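About Nirby

Print this page | E-mail this page

Nirby is a small software office that looks after ordering and stock systems for independent shops. Benoît Tessier started it under the name Tessier, working alone from one desk. The name changed when Inès Millet joined, and the office moved into its present rooms in August of the following year.

We keep 102 shops running on a system called Jultomia. It handles stock levels, supplier orders and the nightly price updates. Our largest customer lists 949 products and our smallest lists 60. Both get the same support line and the same people answering it.

Évan Arnaud runs support. Baptiste Marty and Bastien Caron write most of the code, and Inès handles new customers from the first call through the first month. Benoît still does the billing – he says he likes it.

How we work

Our desks are wood and there is usually a drink on them. We work with large screens so that a log can stay open next to whatever else is being done. Notes from customer calls are often drawn by hand first, then typed up the same day. Cups go back to the kitchen at the end of the afternoon. Cables are a standing topic at our monthly meeting – we have not settled it.
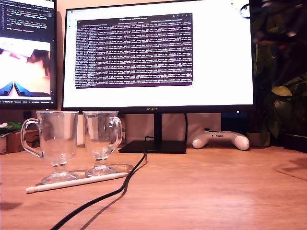 Do staff keep the same desk every day?

Everyone has a fixed desk with a monitor on it. Two spare places by the window are kept for customers who come in for training, and these can be booked through Évan.

Visits

Customers are welcome at the office by appointment. Training sessions last half a day and are included in the first year. After that each session costs $300 per shop, for up to four people. Coffee and tea are provided.

E-mail this page | Print this page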